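Quick guide for anyone walking the canal at Pramcombe who sees something odd in the water and wants it logged properly. Written in a hurry before the May counts start, will tidy up later. Floarea Zamfir keeps the sightings log, I just type things.

## Before you go

Pack light. What I carry:

- pencil (two if you drop things)
- small notebook, waterproof if you have one
- phone, charged
- polarized sunglasses - big difference on bright days
- zip bags for shells and feathers
- a tape measure or a stick with marks on it

No nets unless you're on the permit list. No bait either.

Print the towpath map if you can. The phone signal dies past Drolen lock and doesn't come back until the road bridge.

## Step 1. Stop and look

Don't grab the phone first. Everybody does this and then all they have is a picture of a ripple. Watch it. Count to ten. Then ask yourself:

- Is it swimming or drifting? Logs drift. So do bags.
- Does it turn against the current?
- Does it come up for air? Fish mostly don't. Otters, mink, grebes, turtles do.
- Fin, back, head, tail - which bits did you really see?

Write down only the bits you saw. If you saw a back, write "back." Don't write "pike" because you think it must of been a pike.

## Step 2. Size

The hard one. Everything in water looks bigger, and it grows again on the walk home.

Find something near it that won't move. Mooring ring, step, bridge brick, reed clump. Compare the animal to that. "As long as the lock step" is a fine entry. Go back after and measure the step.

The canal is 9 meters wide on the straight between Drolen lock and the winding hole, so that stretch is good for checking yourself. An animal that looks half the width of the canal is either a very big story or a mistake. Last year somebody sent in a "4 meter eel" from there and it was a rope. Good photo of a rope though.

## Step 3. Place and time

Distance posts are on the towpath side. Post 1 is at the Kanden basin, post 16 at the top pond. Give the nearest post and which way from it, like:

`post 7, Drolen side, far bank, under willow`

Clock time, not "evening." 7:40 pm is useful. Evening is not.

Add the weather in a word or two. Sun, wind, rain. Water clear or brown. If a boat went through just before you saw it put that in too, wakes do strange things along the piling.

## Step 4. Photos

Take 3. One wide so the bank shows, one zoomed, one of the spot after the animal has gone. People skip the last one. Please dont skip it, Floarea uses it to line up the size.

- No filters
- Don't crop
- Don't rename the files, the original name helps us sort them
- Video is okay, under a minute, hold the phone sideways

Blurry is fine. Send it anyway.

## Step 5. Things left on the bank

Shells, feathers, scales, crab claws. Often better than a photo. Pick up empties only - if a mussel is shut tight, leave it, it's home.

One item per bag. Slip of paper in the bag with post number and time. Pencil, not pen.

Cleaning at home:

1. Soak in cold tap water for an hour. Not hot, not soapy.
2. Brush off the mud with a soft toothbrush. Start at the hinge and work out. Go easy on the brown skin on the outside of mussel shells, it flakes and we need it for ID.
3. Dry on newspaper, out of the sun. Overnight is enough.
4. Label again. The first label will be mush.

Feathers don't get brushed. Just dry them flat. Crab claws get the soak, then outside to dry, trust me on the smell.

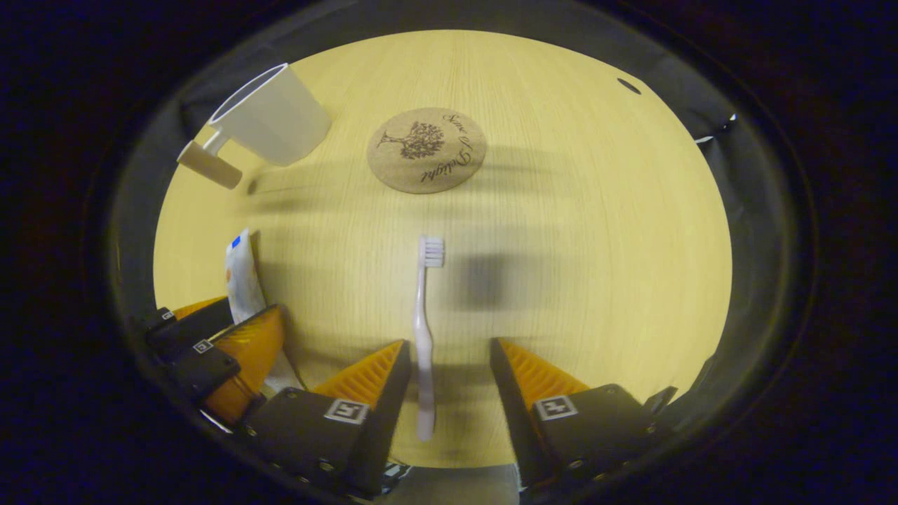 *Toothbrush, small head, short bristles.*

Don't varnish anything. Someone varnished a whole box of swan mussels and they are very shiny and no use for the collection.

## Step 6. Send it in

Use the form in the Dinu app, "new sighting," or fill in the paper sheet in the box at Kanden basin. Either one. Not both, please, or we get two otters.

Fields you need:

- Post number
- Time
- What you saw (bits only, see step 1)
- Size and what you compared it to
- How far away you were
- Your name and some way to reach you

"Species" can stay blank. Really. Blank is better than a guess. There's a box marked "sure / fairly sure / no idea" and no idea is a perfectly good answer, I tick it a lot.

Dinu sometimes hangs on the photo upload. If the bar stops, close it and open it again, the text is saved. Photos over the limit get bounced with no message at all. If that happens send the text first and add photos from home.

## What happens next

Floarea reads everything. She'll write back if she needs more, usually with one question, usually about size. Answer from memory and don't go look it up in a book first.

Each sighting gets a grade:

| Grade | Means |
|---|---|
| A | photo or specimen, checked |
| B | good notes, no photo |
| C | kept on file, not counted |

C isn't an insult. Two of the mink records started as C and got moved up when more came in from the same posts. The log is past 800 entries now and plenty of them are C.

## Big or weird ones

Seen something that really shouldn't be there? Exotic turtle, huge catfish, anything with teeth in the wrong place -

- Stay on the path
- Keep the dog on a lead
- Don't feed it, don't try and catch it
- Call the lock office first, form second
- Hold off posting the exact spot online until it's been checked

That last one is from experience. The terrapin at post 12 had a crowd on both banks by lunch and went under the piling for the rest of the week. It's still in there as far as anyone knows. Seen twice since, both on warm mornings, both times on the same half-sunk pallet.

Injured animals are a diffrent number, it's on the board by the lock gate. Swans especially. Don't pick up a swan.

## Common mixups

- **Otter / mink** - otter is much bigger, thick tail, swims low. Mink looks like a wet ferret and floats higher.
- **Big fish / several small fish** - a tight shoal turning together can look like one back. Wait for it to split.
- **Snake / eel** - grass snakes swim with the head up out of the water. Eels don't.
- **Fin / leaf** - wait.
- **Cormorant / anything** - swims with the body nearly under, just neck showing. Accounts for most of our "monsters."

Spare paper sheets are in the basin box, lid sticks, lift from the left. If they've run out leave a note in there and I'll print more.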